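Storage and Layout of a Shared Work Room
Student project report, Interior Planning II
Ximena Carrasco and Barry Ackroyd
Monday, June 4, 2018

1. Background

Our project looked at how small items are stored in a shared room at the Wirnum building. The room has no built-in cupboards, so tools and supplies end up on whatever surface is closest. We had a budget of $312 and were asked to keep the existing furniture. The round table was chosen as the main storage point because people can reach it from any side.
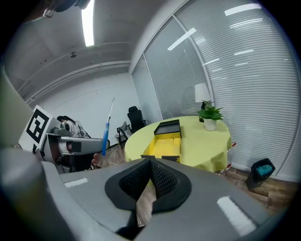
We compared three ways of keeping supplies on the table: an open tray, a set of drawers and a box with a lid. The open tray was quick to use but items got mixed up within days. The drawers took up too much of the tabletop. The box was the best fit – it can be left open during work and closed afterward.

2. Floor and walking routes

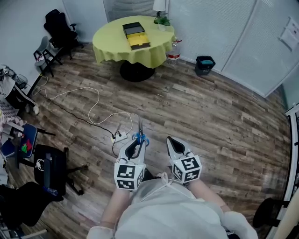 Walking routes were the second part of the project. Barry drew a floor plan and we marked the places where people have to step around something. Cables were our main concern. The power strip lies on the floor, and a white cable loops across the planks toward the left wall, so we marked that area first. The wastebasket is against the wall and we left it off the list.

3. Next steps

We recommend a cable cover and a second lidded box for spare parts. Both can be ordered from Flonine within the budget. A follow-up check is planned for July.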